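# Play Kitchen Sets: Frequently Asked Questions

Bomandale lends play kitchen sets to families, preschools and after-school programs. The answers below apply to all sets issued after January 28, 2022.

**Who may borrow a set?**

Any registered household or program may borrow one. Programs serving more than 300 children should apply through the Hayes office.

**How long is the loan period?**

Sets are issued for 3 weeks. One renewal is permitted, provided no other borrower has placed a hold.

**What does the Plerkden set contain?**

The Plerkden set is catalogued as item 271. It includes plates, a colander, a ketchup bottle and play food, together with other pieces listed on the card in the lid. Borrowers should check the contents against the card on arrival and report anything missing within 5 days.

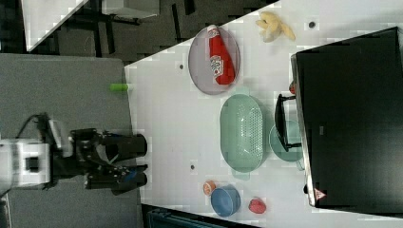
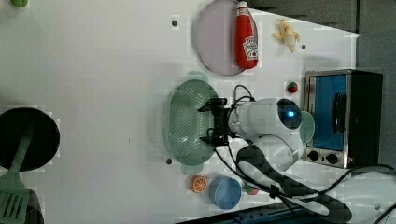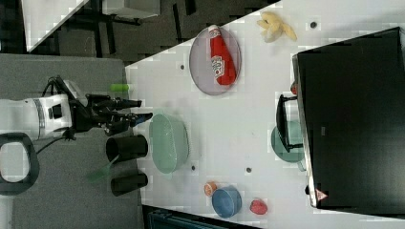
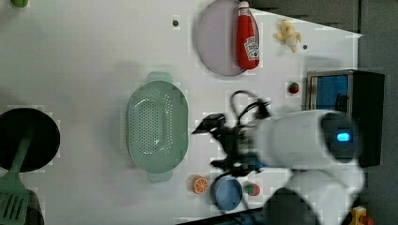 *The Plerkden set on a white tabletop, with the oval colander and the ketchup bottle out in each view.*

Rónán Kavanagh writes that his daughters use the colander more than any other piece — chiefly for "washing" the fruit — and asks whether it may be used with real water.

**May the pieces be used with water?**

Yes, with the exception of the oven, which must be kept dry at all times. Other pieces may be rinsed in lukewarm water and should be dried fully before they are packed.

**May real food be placed on the plates?**

No. The plates and bowl are intended for pretend play only.

**What happens if a piece is lost?**

Please notify the loan desk. Small pieces such as the strawberries are replaced at no charge. Larger pieces are billed at cost — a current price list is available on request.

**When are sets withdrawn for cleaning?**

All sets are recalled each August. Questions about the schedule may be addressed to Liam Moynihan at the Pronell branch.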